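Wooden spoons, steel bowls and a stand on the worktop: a talk with the owner of Zimstead

28 June 2026

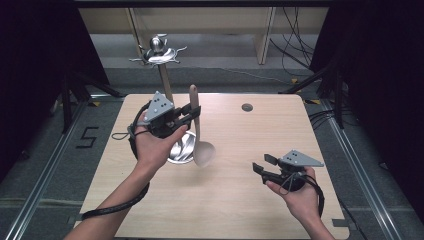 Starting with one ladle

Zimstead sells wooden kitchen utensils from a shop in Treven, along with a small range of bowls and stands. The owner opened it after fourteen years in catering supply and still does most of the buying. We met at the back of the shop, where the stock is unpacked and checked.

The first thing on sale was a ladle. "I had bought a batch of them from a workshop that was closing down," the owner says. "I put them in the window with no sign, only a price. They went in a fortnight, so I bought spoons next."

The list has grown since then, though it is still short. There are ladles, flat stirrers, slotted spoons, salad servers and a spatula that customers ask for by its old catalogue number, 3473. The number was dropped from the label in February and put back after complaints.

Wood and steel together

Most customers come in for one item and want to know what it can be used with. The owner's usual answer is a steel mixing bowl.

"A wooden ladle in a steel bowl is quiet. If you cook early in the morning, with people asleep in the next room, that matters. Metal on metal goes right through the house."

Pale wood does stain. Turmeric and beetroot are the worst, and the owner does not promise to get either out. "You can rub it with lemon and salt and it will fade a bit. After that you live with it. My own spoons are orange at one end."

The shop sells three sizes of bowl, all from a supplier called Lacroix. The middle one sells best. The large one is bought mainly by people who make bread, and it comes back more often than the others, usually when the buyer finds it will not go in the cupboard. The owner now keeps a tape measure by the till.

The question of the stand

For years the shop sold no utensil stands at all. The owner kept utensils in a drawer at home and thought everybody else did too.

"A customer told me her drawer wouldn't shut. She had a ladle in it, and a ladle is a bad shape for a drawer. The bowl of it sits up and catches. I went home and tried mine and it was the same."

A stand keeps the ladle out of the drawer, and the owner likes one with a central pole. It takes up little of the worktop and the pieces can be seen from across the kitchen. The type with a decorative metal top has done well as a wedding present. One made by Gemora sold out twice last year at 47 pounds, which the owner had thought too dear.

"I prefer a plain one myself. But people want something on top. They like a bit of shine with the wood, and it gives you somewhere to put your hand when you move it."

The owner's advice is to put the heaviest pieces on first and spread them round, so that the stand does not lean. Long handles should be kept away from the hob. Anything just washed ought to dry flat on a cloth before it goes back.

Care and oil

Oiling is the subject on which the owner has the most to say. Food-safe mineral oil is what the shop uses. Olive oil is not recommended, as it can turn sticky and start to smell.

"Wash it, dry it, leave it overnight. Then put the oil on with a bit of old T-shirt and leave it again. Wipe off what hasn't gone in. It's ten minutes' work if you don't count the waiting."

Twice a year is enough for a ladle that is used every week. If the surface has gone rough, the owner rubs it down first with 400 grit paper, always along the grain. A coarser 80 grit is kept for burnt edges and is not lent to customers, after one of them went through the side of a spoon with it.

Dishwashers are the other regular topic. The shop's leaflet says not to use them, and the owner knows that plenty of buyers do anyway. "They come in with a split handle and look at the floor. I don't say anything. I sell them another one."

What comes next

A children's set is planned, with shorter handles and a small steel bowl. The samples are in, but the owner is not happy with the whisk and has sent it back. There may also be a wall rail, if a maker can be found who will do one without visible screws.

The shop will not be adding knives. "I get asked every week. There's a very good knife shop two streets away and they send people to me for spoons."

Zimstead is open from ten until five, and closes for an hour at lunch. Utensils bought there can be brought back for a free first oiling.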